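The reusable cup and the missing sums

Every January my council discovers a new way for us to save the planet without costing it anything. This year it is reusable tableware. The café in the Corkidlow leisure centre has thrown out its paper plates, and we are all invited to feel better.

I would like to feel better. I would also like to see the figures.

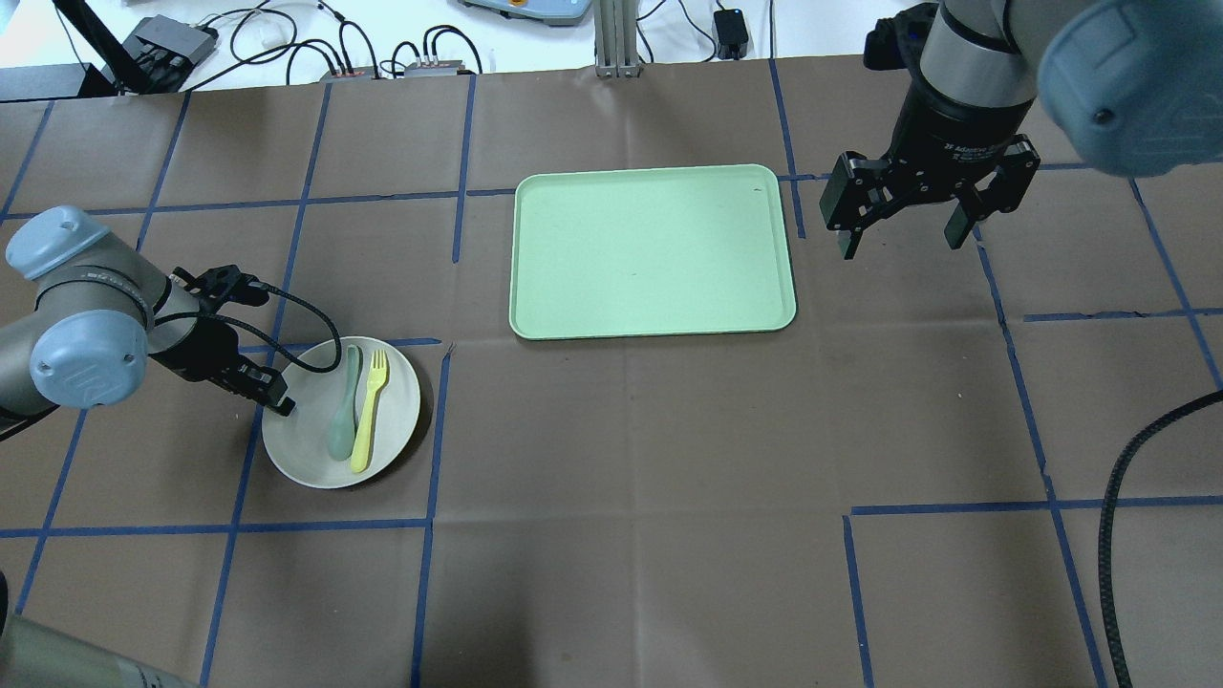
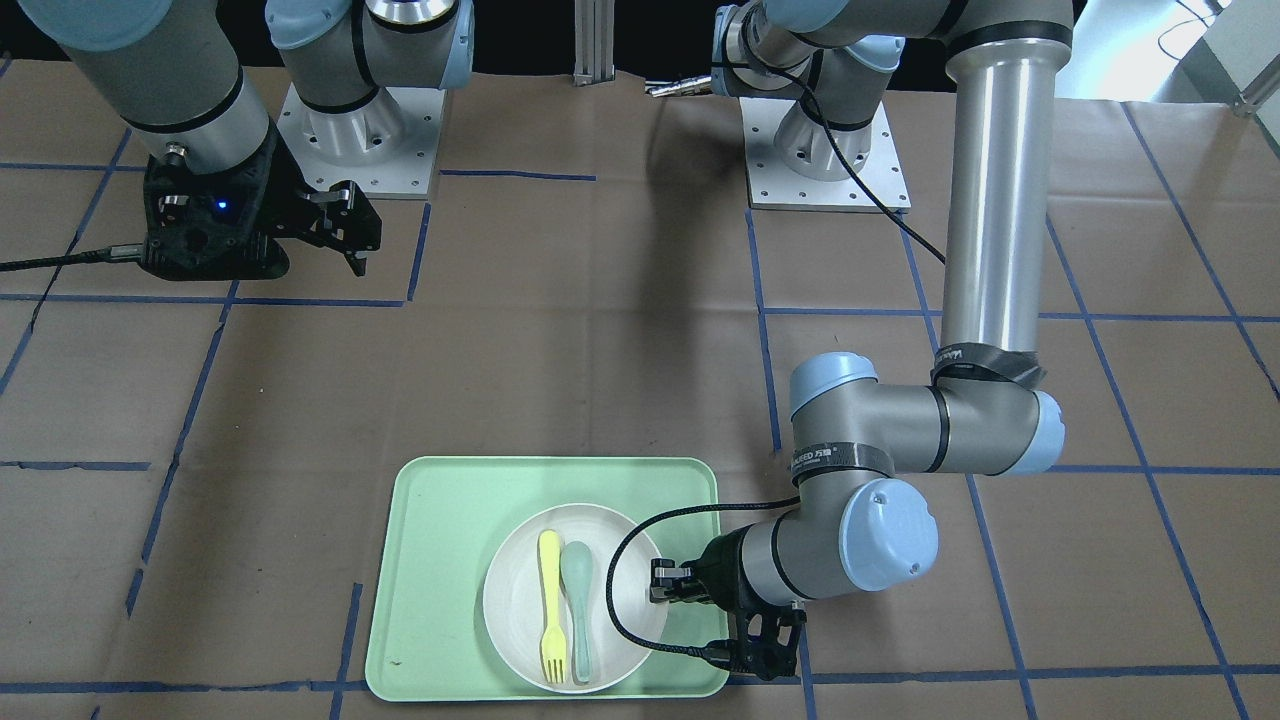
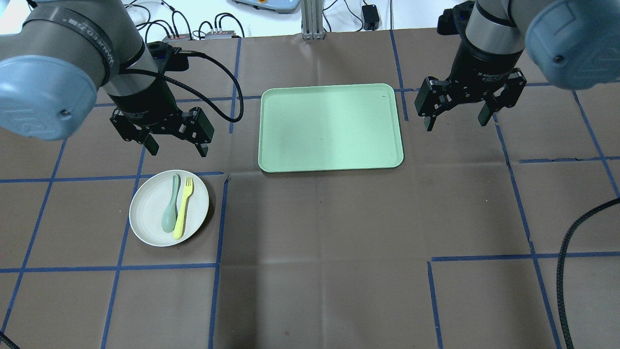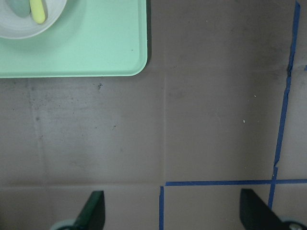 A pale green tray, with and without tableware on it.

The leaflet says the scheme will spare us 4,000 disposable items a year. Fine. It doesn't say how many of the new ones will be bought to replace those that walk out of the door in somebody's bag. A scheme called Nillemar, two towns over, began with 1,766 cups and had 114 left by the summer. Its organisers called this a learning experience. I'd call it a very slow way of giving away cups.

Then there is the washing. A reusable cup has to be used a good many times before it beats the thing it replaced, and how many depends on hot water, detergent and whether the machine goes on half full. I asked at the counter and was told the question had been passed on. That was on a Wednesday in the autumn and I am still waiting.

I don't doubt that throwing things away is a bad habit. My mother washed out yoghurt pots and I still do. But she kept them because she was short of money, and she knew exactly how many she had. What we're being sold now is a feeling, with a 15 pence deposit on top, and the council has no plan I can find for checking whether it works.

Publish the losses every month, next to the till. If the numbers are good I'll carry my own fork and say so in this column. Until then I'd rather they fixed the bins outside the swimming pool, which have been overflowing since the school holidays.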